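Reading time: 3 min

March – posted by the author

The pedestal table in the back room at Prillstead had developed a wobble. It was worst when someone leaned on one corner to write, and it had been getting worse since we moved from Trandcombe. I finally took it apart.

A table with one central column puts all of its load through two joints: the one under the top and the one at the foot. If either has play, the far edge of the top magnifies it. A gap at the column too small to see becomes several millimeters of travel at a corner. Folding a beer mat under one leg does nothing for this, and I had two beer mats under there already.

First step was to find out which joint was moving. Put one hand flat on the top, the other around the column just under it, and rock the top. If the column stays still while the top moves, the fault is in the upper joint. If both move together, it is at the base or the floor. Mine was the upper joint, with a little contribution from the base.

The top comes off with the table upside down on a blanket. Five screws on mine. Three were fine. One turned freely in its hole and the last had backed out far enough to undo by hand. The free-turning one had chewed the hole wide, so a longer screw was the obvious temptation. I measured the depth of the board first and decided against it, as the point would have come within a hair of the writing surface.

Instead I filled the hole with hardwood matchsticks and wood glue, cut flush, and left it for 21 hours. The glue bottle asks for 24. I had the drill out and was impatient. A fresh pilot hole went in cleanly, and the original screw now bites the way it should.

The base was simpler. The bolt at the foot of the column took most of a turn with a hex key. I had a spare spring washer from the Stevano shelving kit, same diameter, so that went in too. The old flat washer had a visible dish in it and went in the bin.

One note on tightening the top: do the screws in stages, crossing from one side to the other, all of them to finger tight before any gets the final half turn. I did it in a circle the first time and the plate sat slightly crooked. Backed everything off and started again.

The screws are marked 3424 on the bag they came in, which I assume is a part number. The Hájek catalog I keep for fittings does not list it. If anyone recognizes it, I would like a few spares.

Moving a table like this is also where a lot of the damage gets done. Dragging it by the top levers the upper joint every time a foot catches on the floor. Better to stand at the long edge with a hand near each corner, and have a second person take the other side. Lift straight up, walk, set it down level. We used to drag ours, and I suspect that explains the chewed hole.

Next job is the floor itself, which drops slightly toward the window – adjustable feet would deal with that, if I can find some with the right thread.
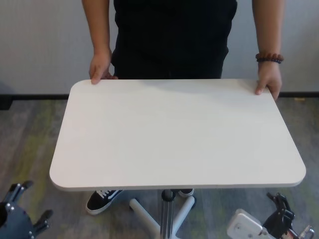 A hand near each back corner, top clear.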